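Worktops, mats and backdrops: a sceptic's gallery

Saturday, September 18, 2021

I've been promising to put something up about bench surfaces since February, when the old workroom covering was finally rolled up and thrown out. I had three suppliers' brochures on the table at the time and every one of them swore that colour would change my working life. I didn't believe it then and I only half believe it now.

What follows is meant as a gallery, though anyone hoping for page after page of glossy pictures will be let down. I'm fussy about what goes up. I've seen too many of these pages where someone has lit a sheet of plastic like a wedding cake, and you come away knowing nothing about how it looks on a dull afternoon with the blinds half down.

A bit about where I stand. I've bought surfaces from Praltley and from Undberg, and had samples from Juhász that I paid for myself. None of them knows I write this. Praltley's range runs to 11 colours, of which I would happily live with two. Undberg sells by the roll and the rolls are heavy, so measure your stairs first. Juhász was the dearest and also the slowest to arrive, and the sample pack had two identical greys in it with different names.

Prices, for those who asked. The full refit quote from Undberg came to 3,024 pounds, which I turned down over a cup of tea. The version I could live with was 1,177 pounds, with me doing the cutting. I've had a few messages saying that was still too much for something to put things on. Perhaps so. The old surface had gone sticky at one end and I was tired of it.

Now the claims. "Restful to the eye" turns up in nearly every brochure and I'd like to know whose eye. Greens are supposed to be calming, blues are supposed to keep you alert, so I assume a room with both leaves you calmly alert, or possibly neither. What I will grant is that dark tools are easier to find on a strong plain colour than on wood grain or speckle. I used to lose the same black hex key twice a week on the old speckled stuff.

"Non-marking" is the other one. Vurkeck prints it on the wrapper and then, in much smaller letters, advises against dragging anything. If I can't drag anything over it, I'd call that a marking surface. They also say it's good for 2,000 wipes. I'd love to meet the person with the cloth.

Two colours side by side is a fashion I was ready to dislike. The sales talk is about "zones", and I don't need my bench to have zones. But a clean straight line between one colour and the next does give you something to judge an edge against, and I've grown used to it - grudgingly.

Just the one picture has made the cut so far.

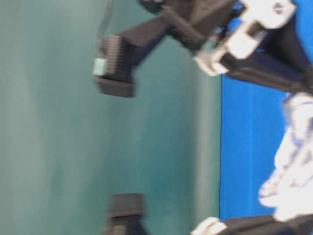

Teal-green against bright blue, then, is the pairing I'd put up against anything in the brochures. The green has a slight mottle to it and the blue a faint grain, and I'd take either over the dead flat finish that Praltley calls "studio". A little unevenness is kinder to live with. Whether I'll say the same after a winter of use is another matter, and I'm not taking the suppliers' word for it.

Samples are still coming in. If you have a surface that has lasted longer than its guarantee, write and tell me which one, and please say what you clean it with.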